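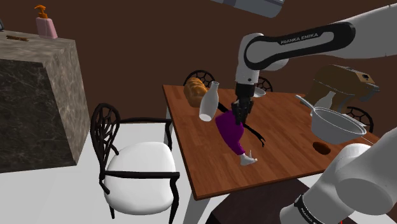 Does bread go stale faster in the fridge?
Yes, and I don't know why the "keep it cold" advice won't die. Starch firms up quicker at fridge temperature. A loaf left out on a wooden table, like the golden-brown one near the far corner, will dry at the cut end first, and a paper bag handles that for 2 days.

Are bread boxes worth it?
Mostly no. I tried the Zandimow for six weeks in May and the crust went leathery anyway. Thierry Gilbert swears by his. He also toasts everything, so I'm not sure how he'd know.

What about freezing?
Fine – slice it first. Skip the special bags from Cadavden. Plain freezer bags did the same job in my kitchen.

Can you revive a stale loaf?
For an hour or two. Wet the crust, give it a few minutes in a hot oven, eat it right away. Anyone promising more than that is selling something.

Mold on one slice only?
Toss the loaf.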